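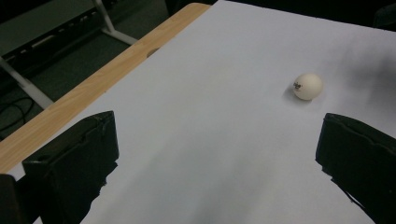
Table tennis ball inspection checklist, with comments
Nedholm Recreation Hall – equipment and play area
Last updated: August
Reading time: 5 min

Scope

This checklist covers the balls kept at the hall, the bench used to inspect them, and the playing area. It applies to the Stusard practice balls bought by the carton and to the Niltness balls held back for league play. Bats are covered by a separate sheet. Complete sections 1 to 4 before each league evening and section 5 once a month. Mark each line Pass, Fail or N/A. A Fail needs a comment.

1. Inspection bench

1.1 Table top level in both directions. Check with a spirit level, lengthwise and across.
Result: Pass
Comment: Slight fall toward the window side at the last check. Corrected with one felt pad. No movement since.

1.2 Fresh white paper laid over the table top, smooth where balls are to be rested.
Result: Pass
Comment: Plain white only. Newsprint was tried and left gray marks on the balls. Replace the sheet when it is creased or dirty.

1.3 Table edges free of splinters and lifted finish.
Result: Pass
Comment: None.

1.4 Lighting adequate. Light should reach the ball from one side so that dents show as shadow.
Result: Pass
Comment: With the ceiling panels on, shallow dents are hard to find. Switch off the panel directly over the bench and use the side lamp.

1.5 Gauge ring and scale present, clean, and in their case when not in use.
Result: Fail
Comment: Scale battery cover missing. Held with tape. Replacement cover requested from Yeh Sports Supply. Scale reads correctly and may be used in the meantime.

2. Balls – visual

Inspect one ball at a time. Rest it on the paper, then turn it by hand through a full rotation.

2.1 No cracks. Pay attention to the seam on seamed balls.
Result: Fail
Comment: 5 balls from the practice bin with seam cracks. Two of these were open enough to catch a fingernail. All discarded.

2.2 No dents or flat spots.
Result: Pass
Comment: Do not attempt to raise dents in hot water. The wall is weakened even if the shape comes back. Discard dented balls.

2.3 Color even over the whole surface. A faint cream tone is acceptable on practice balls. Do not mix tones in a league set.
Result: Pass
Comment: Older practice stock is noticeably warmer in color than the new carton. Kept in separate bins.

2.4 Printed mark legible on league balls. Worn print is acceptable on practice balls.
Result: Pass
Comment: Worn print alone is no reason to discard, but it usually means the surface has been polished smooth by use. Check those balls again under 3.2.

2.5 Surface matte and free of grease, tape residue and floor dirt.
Result: Pass
Comment: Wipe with a damp cloth and dry before returning to the bin. No solvents.

3. Balls – handling tests

3.1 Squeeze test. Press lightly between thumb and forefinger at several points. Resistance should be the same all over.
Result: Pass
Comment: One soft ball moved to the children's box for catching games. Not to be used for play.

3.2 Spin test. Spin the ball on the paper with finger and thumb. A true ball stands steady. An oval one wobbles and walks sideways.
Result: Pass
Comment: Allow three spins before failing a ball. A poor first spin is generally the fault of the person spinning it.

3.3 Roll test. Release the ball from rest at one end of the sheet with a light push. It should run straight.
Result: Pass
Comment: Only valid if 1.1 has passed. If every ball drifts the same way, recheck the table.

3.4 Sound. Drop onto the playing table from chest height. A dull or rattling note indicates a crack or a loose fragment inside.
Result: Pass
Comment: Repeat with the hall fans off. They mask the difference.

4. Storage

4.1 Bins closed and labeled Practice, League or Discard.
Result: Pass
Comment: League bin holds 48 balls after this inspection.

4.2 Bins stored away from heaters, stoves and direct sun.
Result: Fail
Comment: Practice bin found on the shelf over the radiator. Moved to the lower cupboard. Shelf now labeled.

4.3 No celluloid balls in the building.
Result: Pass
Comment: Celluloid is highly flammable. Members occasionally bring old balls from home – ask before accepting any donated stock.

4.4 Discard bin emptied.
Result: Pass
Comment: Crush discarded balls before they go in the trash, otherwise they are picked out and come back into play.

5. Playing area (monthly)

5.1 Floor dry, swept and free of stray balls. Stepping on a ball is the most common cause of falls in this room.
Result: Pass
Comment: Retrieval net to be hung at the end of each court, not laid on the floor.

5.2 Table leg locks engaged and tested by hand on both halves.
Result: Pass
Comment: Lock on table 2 is stiff. Lubricate at the next monthly check.

5.3 Net clamps secure, no exposed screw ends.
Result: Pass
Comment: None.

5.4 Barriers upright and clear of the emergency exit.
Result: Fail
Comment: One barrier across the exit door at 7:30 p.m. Moved at once. The storage line on the floor has worn away and needs to be repainted.

5.5 First aid kit stocked and cold packs in date.
Result: Pass
Comment: 22 adhesive bandages remaining. Reorder at 10.

Open items

Scale battery cover – on order.
Exit storage line – repaint before the next league evening.
Table 2 leg lock – lubricate.
Gauge ring – no fault, but the case hinge is loose.

Changes to this sheet

Item 1.4 reworded. The earlier version called for full ceiling light. Item 2.4 now separates league and practice balls. Item 4.3 moved here from the building fire sheet.

3 comments · 6 shares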